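Setting up your first day out in Keker

I use Keker to plan all my zoo and farm visits, and the first set-up is the fiddly part. Have your tickets handy before you start. 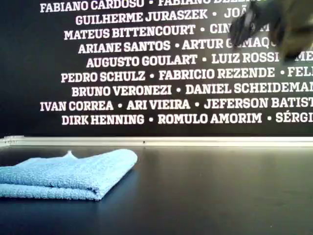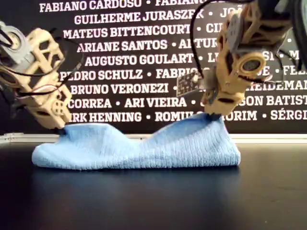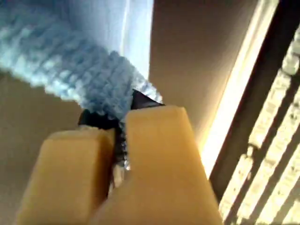
Every outing in Keker lives on its own card, so start by making one for the place you're visiting – mine was Branlow Farm Park. Pick a card color you'll spot fast on a small screen. I went for light blue, much like the soft blue in all three pictures, and I can find it even with an ice cream in one hand!

1. Tap New Day and type the name of the park.
2. Enter your 4-digit ticket code (mine was 3440).
3. Add up to 3 must-see animals. I always put the otters first.
4. Set the feeding alert to 60 minutes, which leaves time for lunch.
5. Tap Save, then download the map.

Note: the map only covers the main paths. The goat barn is missing from mine.

Caution: don't delete the card before you get home, or your photos go with it. I lost a whole December trip that way – so many penguins!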